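About Us

Hi, and welcome to Gemotby!
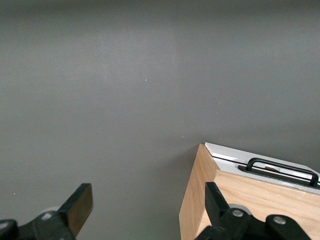
The gripper open over the gray surface, with one of the wooden boxes and its white lid.

I started Gemotby as a box shop and I still think of it as one, even though people who visit these days mostly want to talk about the robot. We assemble, check and pack small lidded boxes for other companies: sample kits, tool sets, gift boxes, the odd chess set. Our longest-running customer is Betalari, who buy lidded boxes for their seed collections and have strong opinions about hinges. (They don't like them. So we do lift-off lids.)

We work out of the old Drutard building, on the ground floor, next to the loading dock. If you've ever driven past and smelled sawdust, that was us, sorry and you're welcome.

How the robot got here

For years, every box that left this place was opened, looked over, filled, closed and stacked by hand. I did plenty of them myself. It's fine work for an hour and then your thumbs start to complain, and by the end of a big order you'd see people shaking out their wrists at the bench. One October we had an order for 4000 boxes land on top of our regular work, and we got it out the door, but I didn't like how tired everybody looked. I didn't like how tired I looked either!

So we began saving up, asked a lot of dumb questions at trade shows, and ended up with one arm at one bench. We call the whole setup Ferreira, after the street our first workshop was on, and the name stuck to the machine before I could come up with something more dignified. It's a two-finger gripper with a little camera up at the wrist, and its job is handling boxes and lids. It doesn't sand, it doesn't sort wood, and it certainly doesn't answer Betalari's emails.

What changed for the people

I get asked this more than anything else, mostly by folks from other small shops who are thinking about doing the same, so I'll try to give a proper answer.

There were 7 of us before the arm came and there are 7 of us now. I promised that at the start, in writing, and taped it up by the coffee machine so I couldn't wriggle out of it. The jobs have moved around, though. Two people who used to close lids all day now look after the bench: they set up new box sizes, teach the arm where to go, and stop it when it gets a silly idea. They had paid training for that, and a raise when they finished. One person tried it, hated it, and went back to finishing wood, and that was fine too.

It wasn't all smooth. The first months were slower than doing it by hand, and there was a week when I was ready to send the thing back. Pale wood and shiny lids gave us trouble until we sorted out the lighting. Some of us missed the chatter around the packing table (me included), and the bench was a quieter place to stand than anybody had expected. We've moved the lunch table closer to the work since then and we swap stations in the afternoon, so people don't end up alone with a machine for a whole shift.

The count for our last full season was 3357 boxes through the robot bench, with another 795 done completely by hand, mostly odd shapes and one-offs. I don't see that second pile going away. Customers ask for it, and there are people here who would be very cross with me if I took it from them.

How we decide what to automate

Pretty simply. Anyone in the shop can put a task on the board, and we only look at tasks that the people doing them would like to be rid of. We talk it through, try it on one bench, and whoever does the job today gets to say whether it's any good. Right now the board says "labels" in very large letters, with a lot of underlining.

Come and see us

We like visitors, and school groups especially. Wear closed shoes, tie back long hair, and stay behind the yellow line when the arm is running. Mornings are best, as the loading dock gets busy later on and it's hard to hear yourself think.

If you'd like a quote, send us the size of your box, how many you need, and what goes inside. If you just want to compare notes about robots in small shops, write to me anyway. I'll put the kettle on.

Page last updated 5 August 2018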